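Filed under: Guides > Two-Hand Tasks > Collecting and Scoring

Section 5. Running the two-fruit plate task

Okay, so by now you've got Grarkness installed, both hands wake up when you ask them to, and the head camera is giving you a picture. Good! This section covers the task I use for checking whether a policy can handle two arms at once. We call it Drostwood, after the first table we ran it on, and it's the one behind the numbers at the end of the section.

The idea is simple: one fruit by each hand, one plate in the middle, and both fruits have to end up on the plate. 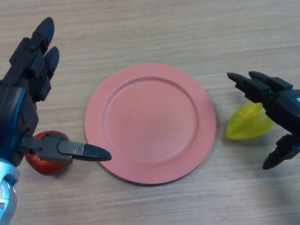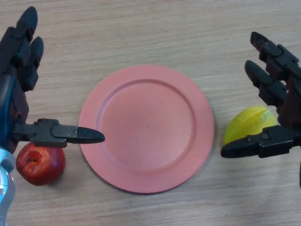 Fig. 5-1 and 5-2. Head camera views with the plate still empty, apple at the left hand and star fruit at the right.

What you need

A table with a plain top, a round plate, and two fruits that look nothing alike. I like an apple and a star fruit. The apple rolls if you bump it and the star fruit has those ridges, so the fingers have to do two quite different jobs. Use the same plate all the way through a batch. I swapped mine halfway once and had to throw out an entire afternoon of recordings (still a bit sore about that one).

Setting up the table

1. Put the plate in the middle of the head camera view. A little low is fine. Leave some clear table above it so the hands have somewhere to go when they lift.

2. Send both arms to the home pose with the Mykhailiuk pendant. Wait for the second beep before you reach in. The first beep only means the left arm is done.

CAUTION: Keep your own hands off the table while either arm is moving. The thumbs close faster than you'd think, and the soft stop doesn't work during homing.

3. Set the apple down by the left hand and the star fruit by the right hand. Move each one a bit between runs and turn it too. If every run starts from the same spot, your policy will learn the spot and ignore the fruit. I've done it, and the training curve looked wonderful right up until I nudged the apple.

4. Check the live view. You want to see at least part of each fruit and the whole plate rim. Some overlap with a thumb is okay, and I leave those runs in on purpose.

Note: If a fruit is completely hidden at the start, move it and begin again. Don't try to rescue the run by shifting the camera, or you'll be redoing the calibration from Section 3.

Recording the demonstrations

5. Start a new batch and type "plate2" as the task name. All lowercase, no space. The scoring script is fussy.

6. Drive the hands through the task. You can go left first, right first, or both together, but try to mix them up over the batch. My early batches were nearly all left first (I'm left-handed, what can I say) and the policy would just sit there politely with the right hand until the left one had finished.

7. Let go gently and back both hands away before you press stop. The last second matters more than it seems to. Runs that end with a finger still touching the fruit teach the policy to hang on.

8. Mark the run good, bad, or unsure. Dropping a fruit and picking it up again counts as good as long as it makes it to the plate. I keep those in, and I think they're the best runs in the set.

I recorded 113 demonstrations for the set that ships with this guide and kept 103 of them. The ones I cut were mostly tracking glitches.

Scoring the policy

9. Train with the Allier settings file and leave the action chunk length alone the first time through. You can play with it later, and I know you will.

10. Run 100 trials with the start positions from the printed sheet. Please don't stop early when it's going well!

11. Score a trial as a full pass if both fruits are resting on the plate with both hands clear. One fruit is a half pass, and you write down which one made it. A fruit leaning on the rim and touching the table doesn't count.

What we've seen so far

The two-hand policy does better than a pair of separate one-hand policies running side by side, and most of the difference comes from the moment over the plate. The separate ones have no idea about each other, so they both head for the center and bump. The joint one usually learns to hold one hand back for a beat. That waiting was never scripted, and it only showed up once the demonstrations had a decent mix of orders from step 6.

The star fruit is still the harder pick. When it's lying close to the thumb, the policy tends to push it along the table before it gets a grip. Adding more runs with the fruit tucked in close helped some. If yours is doing the same thing, go back to step 3 and record another small batch before you touch any of the training settings.

Next: Section 6, Changing the plate and the fruit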